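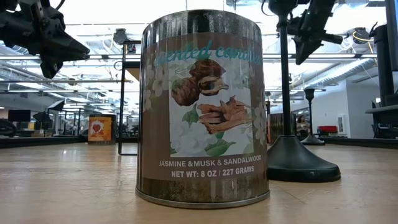 Lesezeit: 1 Min.

1/8 So, Thread zum Thema Messschieber, ich muss das loswerden. Wir hatten letzte Woche Messmittelfähigkeit bei Buchsen von Vlček, und ich bin immer noch ganz aufgekratzt!

2/8 Ausgangslage: 370 Teile gesperrt, Außendurchmesser angeblich zu groß. Der Lieferant misst nach und sagt, alles gut. Wir messen nach und sagen, nix ist gut. Kennt ihr, oder?

3/8 Anežka hatte dann die Idee, erst mal uns selbst zu prüfen (autsch). Also drei Leute, dieselben Teile, jeder mehrmals, Reihenfolge gemischt, keiner sieht die Werte der anderen.

4/8 Ergebnis: 29 Prozent der Toleranz gehen allein für die Messung drauf. Bei uns ist alles über 10 schon erklärungsbedürftig - das war also eher peinlich.

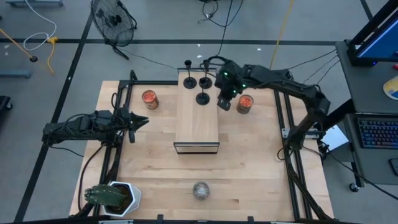
Zwei schwarze Roboterarme am hellen Holztisch

5/8 Der größte Teil kam von den Prüfern. Branislav drückt fester zu als ich, und ich setze wohl leicht schräg an. Mit der Bügelmessschraube (Ratsche!!) war der Unterschied zwischen uns fast weg.

6/8 Von den gesperrten Buchsen sind am Ende 11 wirklich raus. Die Mail nach Meststead habe ich am Samstag noch vom Sofa aus geschrieben, mit Entschuldigung.

7/8 Kosten für die neue Messschraube: einige 400 Euro mit Kalibrierschein. Die Diskussionen davor waren deutlich teurer, fragt mal Vojtěch aus dem Einkauf.

8/8 Als Nächstes kommt die Tiefenmessung dran, davor graut mir ein bisschen. Wer hat da Erfahrung mit kleinen Sacklöchern? Gern hier drunter!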